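Workrooms > Floor Coverings > Tirkent Sheet Flooring

Tirkent Sheet Flooring for Workrooms and Storage Areas

Tirkent is a sheet floor covering supplied by Skatevmont for indoor rooms in daily use. It is offered to schools, workshops, laboratories and public buildings, and may be laid over concrete, screed or an existing hard floor that is sound, dry and level. It is not approved for outdoor use or for rooms with a floor drain.

Sheets are supplied on rolls 200 cm wide. The standard roll covers 30 square meters when laid without pattern matching; part rolls are cut to order in full meters only and cannot be returned. Customers ordering for more than one room are asked to state the room numbers on the order form, so that all rolls for one room can be taken from the same batch. Small differences in shade between batches are normal and do not constitute a defect.

Preparation and laying

The subfloor must be swept, vacuumed and free of wax, paint and old adhesive. Rolls are to be stored upright in the room where they will be laid for at least 24 hours. Seams should run toward the main source of daylight. A gap of 7 mm is left along all walls and fixed furniture and is covered by the Kauppinen edge strip, ordered separately. Heavy cabinets and benches should not be returned to the room until the adhesive has set for the period printed on the container.

Care

Daily sweeping and a damp mop are sufficient in most rooms. The floor should be washed with a neutral cleaner and rinsed with clear water. Solvents, scouring powder and steam cleaners must not be used. Felt or plastic pads are to be fitted under chairs and stands, and wheeled equipment should have soft casters.
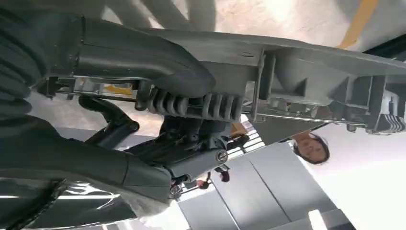
Ilari Miettinen writes that the edge strip was the slowest part of the work in a room with 108 meters of wall and bench edge, and recommends cutting all corner pieces before any adhesive is opened. He also asks whether the strip could be supplied in longer lengths.

The Kauppinen edge strip is at present available in one length only. A longer version is planned for April. Orders for flooring and strip are handled by the Anurov warehouse, where sample pieces may be requested free of charge. The price list in force is dated July 25, 2025.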